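Cold wallet check-up: the November list, with my notes

I run through this twice a year for our little crypto savings group, and I love doing it. It takes one evening, a cup of tea and a bit of patience, and afterwards I sleep like a log! Mark each line OK, Fix or N/A. My comments from this round are underneath, so borrow whatever suits your own setup.

1. Device condition
Screen lights up fully, buttons click, cable port clean.
Result: OK
Comment: Both Skimura units went through without a hiccup. The older one has a scratch over the logo that has been there forever. I charged each of them to at least 50 per cent before going any further.

2. Firmware
Version on the device matches the version on the maker's own site. Type the address in yourself and don't follow a link from an email.
Result: Fix, then OK
Comment: One unit was behind. The update was quick, but please have your recovery words within reach before you press the button. I did get asked for my PIN again at the end, and that's normal for this model.

3. PIN
Not a birthday, not a postcode, not the same as your bank card. Wrong entry tested once.
Result: OK
Comment: The device wipes itself after 5 wrong tries. One deliberate mistake is plenty, so don't get carried away like I nearly did.

4. Recovery words
Every word readable, in order, numbered. No photo of them anywhere, no cloud notes, no email drafts.
Result: OK
Comment: We switched from paper to Platach steel plates last year and I'm still thrilled with them. Iason Liapis went over his with a magnifying glass and found that a U could be read as a V, so he has restamped it. Great catch, and a good argument for checking in decent light.

5. Where the backups live
Copies in separate buildings. Dry, locked, and not in the same drawer as the device.
Result: OK
Comment: We keep 3 copies. I had to shift half the spare room to get to mine, but the lock turned nicely and the seal on the bag was whole.

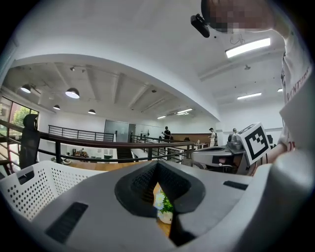
6. Practice restore
Wipe the spare device, enter the recovery words, confirm the first receiving address is the same as before.
Result: OK
Comment: My favourite part of the whole evening! Seeing that same address come back up is a wonderful feeling. If you only have time for one item on the list, make it this one. Use a spare unit, never your only one.

7. Small test send
Send a small amount out to the exchange and back. Read the whole address on the device screen, first character to last.
Result: OK
Comment: Sent 1780 sats to my Birnero account on Friday and it turned up before the kettle boiled. The return trip was slower and the fee stung a bit on such a tiny amount.

8. Exchange logins
App-based codes switched on, text message codes switched off, old phones and laptops removed from the trusted list.
Result: Fix
Comment: I still had a tablet listed that I gave away ages ago. Gone now. Withdrawal addresses on Birnero are locked to the ones I've approved, and any new one has a waiting period. Very happy with that.

9. Records
Purchases and sales exported, saved offline, totals matched against the wallet.
Result: Fix
Comment: The Sayegh spreadsheet had one purchase entered twice. Sorted in no time, but I'd much sooner find it now than at tax time.

10. Someone else knows the plan
A trusted person knows the wallet exists and where the instructions are kept. The instructions don't include the words or the PIN.
Result: OK
Comment: I rewrote the letter in plainer language and had my sister read it back to me. She asked what a "seed" was, so that word has been changed to "recovery words" all the way through.

Still open: order a second cable for the older Skimura, and reprint the blank checklist with a bigger comments box.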